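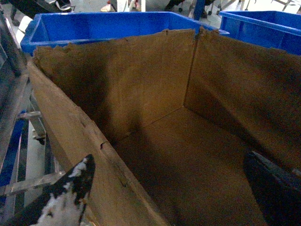

4.2 Finding the rim when the rim is not straight

When we first wrote Cudar, our perception module, we assumed that the top edge of an open cardboard box could be treated as four line segments, and for new boxes that assumption served us very well. The boxes at our Oddale test site are older than that, and we soon had to let go of it. The wrist view at the head of this section is the sort of input the module has to deal with: the rim is frayed, there is a notch in the near left wall, and a soft diagonal shadow lies over the back wall and the bottom panel. Our early line fitter was fond of shadows like this one and would happily report them as box edges, often with more confidence than it gave to the rim itself.

The current version takes a gentler approach. It fits each wall as a plane first, and only then traces the upper limit of that plane as a free curve, letting the curve wander up or down as the board does. A shadow has no depth step across it, so it drops out early on. The blue bins past the box have a strong, clean rim of their own, and we keep them from being picked up by asking that each curve join its wall plane all the way along. We trained the curve tracer on 3,630 wrist views, and we held back 700 more for the tests in Section 5.

4.3 Holding on to a torn flap

Otetti, our planner, receives the rim curve and chooses a grasp on it, and for a while we thought of the work as finished at that point. Cardboard taught us otherwise. Once the fingers close on a worn edge, the board can crush or split between them, and the width reported by the gripper then says very little about how much sound material is being held. Figure 3 gives a good idea of the trouble. The flap stands upright in the grip, its right edge is ragged with the fluted layer showing, and the part between the fingers is badly shredded.

We therefore keep 2 estimates going side by side, one for the pose of the flap and one for the state of the board at the contact. The second is a slow, cautious filter over finger force and the wrist view. When it falls below a set limit, Otetti lowers the pulling speed and looks for a fresh grasp higher up the flap.

Figure 3. Wrist view of a pinched flap, with the inside of the box to the right and a steel cart to the left.
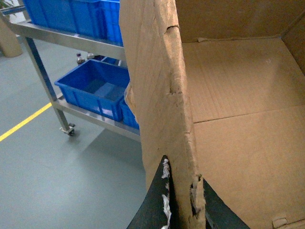
One reader of an early draft asked whether the contact estimate was needed at all, and suggested that a fixed, low closing force would spare the board and keep the software a good deal simpler. It is a fair point, and we spent quite a while on it before settling on the filter. A low force treats the board kindly, but it also lets the flap slide as soon as the pull turns sideways, and the pose estimate drifts along with it. We do use the low force for the first touch, and the filter takes over from there. The limits used for each grade of board are listed with the other settings in Section 5.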